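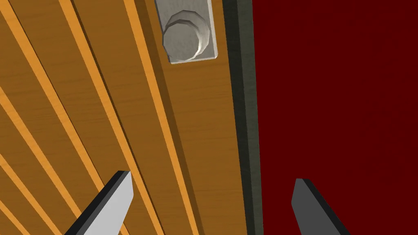 Door checks are going over to a machine on our site from September and I'd like to hear from people who have been through something similar. I'm on the night team at Aneck, which is the old college buildings at Kustcombe, now let as offices and short-stay rooms. The robot is called Roy and comes from a firm called Cilteo. At the moment it only works on a computer, where it gets practice doors to open, and the one they are using now is ribbed brown wood with a round metal knob on a grey plate. The gripper has two flat fingers that come at it wide apart. Anyone who has worked with old doors will see why I'm asking. A knob like that needs a proper squeeze and a turn, and half of ours also need a shoulder.

What we do now is walk the whole site every night, try each door, lock the ones that should be locked and write up the faults. There are 1,772 doors on the list. 131 of them have round knobs, the rest are lever handles or push plates. There are 15 of us on the rota. We have been told no jobs will go, the round will go to Roy, and we will be "available for other duties". No list of the other duties yet.

So, two questions. Has anyone had part of their round taken over, and what did your shift look like six months later? And what should we be asking before it starts?

Posted by eastgate_nights, 24 May 2021

---

mopandlamp wrote:

We had floor scrubbers brought in that drive themselves. Different job but the same talk beforehand. Nobody was sacked. Two people left and weren't replaced, and that was the saving. I'd ask about that straight out. "No redundancies" and "no fewer people" are two separate promises and you have only been given the first one.

Six months on, my shift is more toilets and more moving chairs so the scrubber can get through. The floors are better than they were, I'll give it that.

---

hinge_and_bracket wrote:

Joiner here, so I'll stick to the door. A round knob is a pain for people, never mind machines. Wet hands, arthritis, a tray in one hand, they all fail on a knob. If your place is putting money into this, somebody ought to price up changing 131 knobs to levers. It would be a small job next to a robot contract and your staff and tenants would get the good of it as well.

Also ask how hard it is allowed to pull. Old panelled doors swell. A door that sticks in November will be fine in June. If it reports every stiff door as locked you will have a list full of locked doors that are standing unlocked.

---

eastgate_nights wrote:

Levers were asked about years ago. The front range is listed and the knobs have to stay there, or so we're told. I don't know if that covers all 131. I'll ask.

The pulling question is a good one. I've written it down.

---

cold_start wrote:

I work in robot testing (not at Cilteo, never dealt with them) so I can fill in a bit.

Practising in simulation is normal and it's sensible. You can run a lot of attempts with no one's paintwork getting hurt. The weak point is that the door in the computer is as good or as bad as whoever set it up. It will have a weight, a friction figure and a spring if they've bothered to add one. It probably won't have a bit of carpet caught underneath or a closer that leaks. So I would want to know how many real doors on your own site it will be tried on before September, and which ones.

I'd be less gloomy than the rest of the thread about the job side. Trying door handles all night is not a great use of a person. When we put a similar thing into a warehouse the night staff were glad to be rid of the walking.

---

mopandlamp wrote:

Were they glad, or were they asked by their manager whether they were glad?

---

cold_start wrote:

Fair. It was a survey, with names on it. But I did also stand and have tea with them and that's what I heard. Knees were mentioned a lot.

---

tenpastfour wrote:

Ex-security, hospital site, nights for most of it. I disagree with cold_start about it being a poor use of a person. Trying the handle is the small part. You go down the corridor and you notice the smell of a heater left on, or a light under a door where there shouldn't be one, or somebody sat on the stairs who isn't well. None of that was on my sheet. I found a burst pipe once with my feet.

If the round goes to a machine, the noticing stops unless somebody is told to do it and given time. That would be my question for them. Who walks the building now?

---

cold_start wrote:

I don't think we disagree that much. Give the people the noticing and give the machine the handles. My objection is to people doing both at the pace most places set, where by the third floor they are only doing the handles.

---

tenpastfour wrote:

We do disagree. If you take the handles away you take the reason for being in the corridor, and the first time they're short on a shift the walk gets dropped. I've seen it with cameras. The cameras were meant to be as well as the patrol. After a year they were instead of it.

---

lostproperty wrote:

Tenant's side of things, in case it's any use. I stay in short-let rooms a lot for work. I would not be happy with something trying the handle of my room at night, robot or person. Does it do the bedrooms?

---

eastgate_nights wrote:

No, the bedroom doors aren't on the list for us either. It's corridors, stores, stairs, plant rooms, offices and the outside doors. But I take the point that somebody will be lying there hearing it go past. We wear soft shoes. I've no idea what noise Roy makes.

On the knees, I agree. Mine aren't good. I'm not against losing some of the walking and most of the team would say the same. What bothers people is not knowing. One of the older hands has done the same round for years and has it in her head that she'll be put on the front desk, which she would hate. No one has said that to her. No one has said anything else to her either.

---

rota_widow wrote:

Ask about the pay. My husband's place brought in an automatic stock system and the night allowance was tied to "patrol duties" in the contract wording. Patrols stopped, and a letter came about the allowance. It was sorted out in the end but it took the union a long while. Get your contract out and read the exact words.

---

hinge_and_bracket wrote:

Second that about reading the wording.

Another door thing. Who mends what it breaks? Old knobs work loose on the spindle. A person feels it going and eases off, or puts it on the fault sheet. If a machine grips and twists the same knob every night I'd expect more loose ones, and somebody with a screwdriver has to go round after it. That might be one of your other duties.

---

cold_start wrote:

Wear is a real thing, yes. A decent set-up will measure the force and can tell you a knob is getting looser before a person would notice. Whether theirs does, I can't say. Ask to see the log it keeps and ask whether the night team can read it or just the managers. That makes more difference to your working life than how good the gripper is.

---

mopandlamp wrote:

Yes to the log. Our scrubbers record when they are stopped by hand, and for a while that was being used to ask people why they'd stopped them. I stopped mine when it was heading for a wet floor sign with a child next to it and still had to fill in a form. Get it agreed beforehand that anyone can stop it and there's no comeback.

---

eastgate_nights wrote:

Thanks all, this is more than we got at the briefing. I've put the questions together for the staff meeting:

How many posts on nights after September, as a number
Whether leavers get replaced
What the other duties are
Who walks the building and whether that walk is on the rota
Whether the night allowance stays as it is
Which real doors it will be tried on first, and can we choose some of the bad ones
How hard it pulls, and how it tells stiff from locked
Who fixes loose knobs
Who can see the log
Anyone can press stop

I'd like us to pick the trial doors. There's a store off the back stairs that I would put up against any robot going.

---

tenpastfour wrote:

Good list. Ask for the answers in writing and put a date on them. And ask what happens on a night when it breaks down – do you all go back to the full round, with however many are left by then?

---

eastgate_nights wrote:

Added. There will be 2 of them by the end of the contract, apparently, so one could cover for the other, but it starts with one.

---

hinge_and_bracket wrote:

Let us know about the listed knobs. I'd bet the back corridors aren't covered.

---

lostproperty wrote:

And the noise please.

---

7 min read

Related threads
Night allowance when duties change
Self-driving floor scrubbers, are yours any good
Stiff panelled doors, plane or wait for summer
Lone working and check-in calls
Lever handles in older buildings
Soft-soled work shoes that last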